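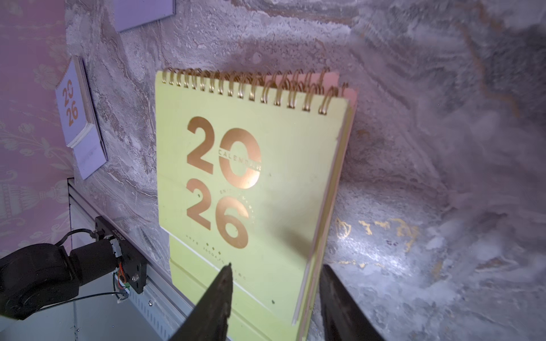 Desk calendar, 2026

Stevside Community Kitchen Forum
Catering and Bulk Cooking > Recipes and Methods
Thread: Braised beef shin for the May lunch, oven or slow cooker?

S_Petek
Posts: 243
Members are invited to comment on the proposed method for the main dish at the May lunch. The dish is braised beef shin with barley, to be served to 19 guests at the Ketgate hall at 12.30 pm. The draft method is as follows.

Cut the shin into large pieces and season with salt and black pepper. Brown in a little oil, a few pieces at a time. Soften onions, carrots and celery in the same pan. Transfer everything to the slow cookers with stock, tomato purée, thyme and two bay leaves. Cook on low for eight hours. Add cooked barley before serving.

Comments on timing and seasoning would be welcome. The choice of meat has been settled.
Snežana Petek

mofokeng_road
Posts: 909
Thank you for posting the draft. I would ask that the oven be considered again. Shin cooked in a covered dish at 150C is tender after three and a half hours, and the sauce reduces as it cooks. Slow cookers give a thin sauce, and eight hours on low would require a start at 4.30 in the morning. I do not believe the hall is open at that time.

J_Wan
Posts: 1276
I must respectfully disagree with the previous member on the matter of the sauce. A thin sauce is the result of too much stock. Very little liquid is lost from a slow cooker, so the quantity should be reduced by a third from any oven recipe. If it is still thin at the end, pour it into a wide pan and boil it for ten minutes.

On timing, the dish may be cooked the day before, cooled promptly in shallow trays and kept in the refrigerator overnight. The fat can then be lifted from the surface. It should be reheated on the hob until it is piping hot throughout, and not in the slow cooker, which warms food too gradually for that purpose.
Jingyi Wan

skakumow
Posts: 19
May I ask whether the barley could be cooked in the pot with the meat? It would save a pan and thicken the sauce at the same time.

J_Wan
Posts: 1276
It can be done, but I would advise against it on this occasion. Barley left overnight in the sauce will take up most of the liquid and become heavy. Boil it separately on the morning of the lunch, drain it well and stir it in when the meat has been reheated.

mofokeng_road
Posts: 909
I accept the point about the stock. I remain of the view that the oven gives a better colour and a deeper flavour, particularly if the lid is removed for the last half hour. The Ketgate oven holds two large roasting dishes side by side. Its thermostat does run a little hot and should be set ten degrees lower than the recipe states.

Cooking the day before would suit either method.

S_Petek
Posts: 243
Both members' remarks are noted. Could I have views on the seasoning? At the previous lunch the stew was felt to be rather salty.

skakumow
Posts: 19
Shop-bought stock was used last time and salt was added as well. I would propose unsalted stock, with the final seasoning left until after reheating. A spoonful of cider vinegar at the end would also be of benefit.

mofokeng_road
Posts: 909
Agreed as to the salt. I do not care for vinegar in a beef dish and would prefer a little English mustard.

J_Wan
Posts: 1276
Mustard is an allergen and would need to be declared, as would the celery and the barley. Vinegar made from cider would be the simpler choice.

S_Petek
Posts: 243
The method is amended as follows. The beef will be cooked in the slow cookers on the day before, with the stock reduced by a third and no added salt. It will be cooled, refrigerated and reheated on the hob. Barley will be boiled separately. Cider vinegar will be added to taste, and mustard offered in a labelled dish at the table.

The question of dumplings will be taken in a separate thread.

mofokeng_road
Posts: 909
I should like my preference for the oven to be recorded.

S_Petek
Posts: 243
It is so recorded.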